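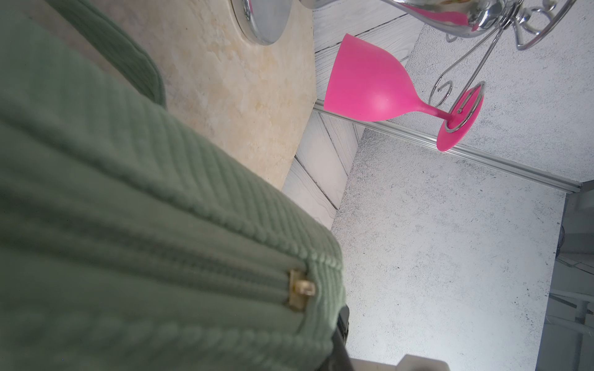
Pink, green and a bit of shine: putting a summer table together

From the Clastura members' newsletter, January

I have been waiting all year to write about colour. The December issue was so full of platters and parking that there was no room for it, and then everybody brought everything back at once and I spent a fortnight up to my elbows in suds. But it's January, the big trays are back on their shelves, and the small bright things are going out the door again, so let's talk about those!

For newer members (hello, there are a lot of you): Clastura lends tableware and bits for the home the way a library lends books. You pick out what you fancy, keep it for three weeks and bring it back. We finished last year on 1,719 loans, which made me very happy, and I would love to see us reach 2,000 by next summer. The shelf of small colourful pieces did a lot of the lifting. It holds 151 things and at one point 144 of them were out. I took a photo of the seven left behind and sent it to my sister.

Start with a pale table

If you have a pale tabletop you are already most of the way there. I am mad about the cream and beige marble patterns with the soft grey and peach streaks in them. They're kind to every colour you put on top. Strong pinks look stronger, greens look fresher, and you don't need a cloth.

A few marks and scratches are fine, by the way. Members write to ask me how to hide them and my answer is always the same: put lunch on it. Once there's a bowl of something and a couple of glasses, you stop looking at the surface. If they really bother you, a damp cloth with a drop of dish soap and then a dry towel will lift most kitchen grime, and anything left after that is just the table's age. Please keep vinegar and lemon well away if yours is real stone. I learned that on my own bench, with a whole jug of lemon cordial, and you can still see the ring.

Dark table? Lay down a pale runner, or one of the cream linen sheets from the bottom drawer, folded in half lengthwise. They are sheets, and they make lovely runners.

One tall thing, and make it shiny

Every table I have liked this summer had one tall piece on it. Flowers will do it, or a jug, but my favourite at the moment is a chrome stand with curly arms. I love how chrome picks up whatever is near it. Put a pink silicone wine glass on one of the arms, upside down with its foot in the hook, and you get pink all along the metal as well. It's a silly amount of cheer from one glass!

Silicone glasses divide people, I know. Oduor Muriithi wouldn't have them in the house until he hosted his daughter's class for an end-of-year tea on the deck, and now he has booked the full set for Easter. They bounce. They don't ring when you clink them, so you have to say "clink" out loud, which the under-tens think is the best part of any meal. They do hold on to smells if they're put away damp, so give them a proper wash in warm water, stand them on a towel for an hour and only then stack them or hang them up.

A few things I've found out about stands with arms:

Put the stand down first and build the rest around it. Moving it afterwards means taking everything off.

Load opposite arms before neighbouring ones. Even a heavy base can get a wobble up when all the weight is on one side.

Keep it out of the middle if people are sitting across from each other. A bit off to one end is friendlier, and you can pass the salad.

Polish it dry. A soft cloth, no spray, right before people arrive, and do the base too. Fingerprints love a base.

Something soft nearby

Hard surfaces need a friend. Marble patterns, metal and plastic together can look a little chilly, and the quickest cure is something knitted. I've gone completely silly over sage green this summer, particularly in a chunky ribbed knit with a small gold-coloured zip pull. It's the sort of green that gets along with pink without either of them showing off.

Sanaa Hajji pointed out to me that the soft thing doesn't need to be on a chair. She keeps hers at the end of the sideboard where she can see it from the table, and she's right, it works just as well. She also knits, properly, and is very patient with people who ask her how to fix a pulled loop. The short version: never cut it. Turn the piece over, ease the loop through to the back with a blunt needle or a crochet hook, then stretch the knit gently in both directions until it settles. With ribbed pieces go along the ridge and not across it.

Knits are a cold hand wash, please, and flat to dry. If you've borrowed one from us and it has had a drink spilled on it, tell me and bring it in. I would much sooner deal with it fresh than discover it in March.

Fruit is the cheapest decoration going

Here's my favourite trick, and it costs about as much as a piece of fruit. Take the smallest bright bowl you own and put one beautiful thing in it. One! A heaped fruit bowl is a lovely sight too, but a single red and yellow pear shape sitting in a little lime-green bowl has a way of making people lean in and say "oh, look at that". The green rim shows around the edge like a collar, and the red looks twice as red.

The small plastic bowls have been the most borrowed things on the shelf since spring. They're light, they stack, they survive being dropped off a deck, and they're the right size for one piece of fruit, a scoop of ice cream or the olives. When I've got a run of them I put one at each place. When I've only got one, it goes near the chrome so the metal can catch the colour.

Dương on the corner has had gorgeous stone fruit in since the holidays, and if you go after three in the afternoon the soft ones are marked down. Perfect for jam, no good for the bowl. For the bowl you want something firm with good colour that will last the week. Turn it each morning so it doesn't go soft on the one side, and wipe the bowl out when you do.

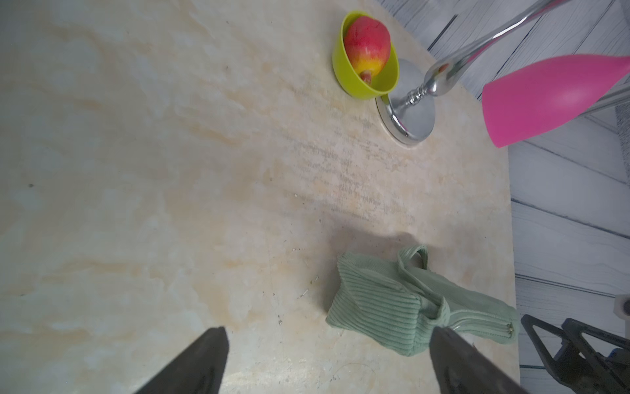
Colours that have worked together

I asked at the counter for people's favourite pairings this summer and scribbled them on the back of the returns sheet. In the order I heard them:

Hot pink and lime green, with a pale table underneath. Mine, and I'm sticking with it.

Sage and cream, with one red thing.

Navy and orange (from a member who does this all year round and has the napkins to prove it).

Yellow on yellow on yellow. I was doubtful, then I saw it at a birthday breakfast and went straight home to look through my cupboards.

All white with a magenta lampshade hanging low. Very brave, very good.

If you have another, write it on the sheet. I'll put the best of them on the board by the door.

Borrowing and returning this month

The small colour shelf has moved to the left of the front window, next to the jugs. Most of it is ready to go now. The blue enamel cups are still away being checked for chips, and I hope to have them back before school starts.

Stands and anything with arms need to travel upright, so bring a box or a deep crate. We have a few crates from Flonus that you can take as well, just sign for them with your loan. Please don't hang anything on the arms for the car ride. Wrap glasses separately, silicone ones included, as they pick up every bit of lint in a boot.

Rinse before you return, dry if you can, and leave lids off so things can air. If something has broken, tuck a note in with it. I'm never cross. I've broken more of our stock than any three of you put together, including a gravy boat I was holding up to admire.

Come and play with the tables

Lustitz is lending us its back patio for a table-setting afternoon later this month, and I could not be more excited. There'll be several bare tables, every bright thing I can carry, and nothing to do but shuffle it about until you like it. Oduor is bringing iced tea and Sanaa will have needles and spare yarn for anyone with a pulled knit. Kids are welcome, and so is your own favourite odd bowl from the back of the cupboard.

Start time is two o'clock, and the date will go up on the board as soon as Lustitz confirms. Bring a hat, the patio gets the sun until nearly five.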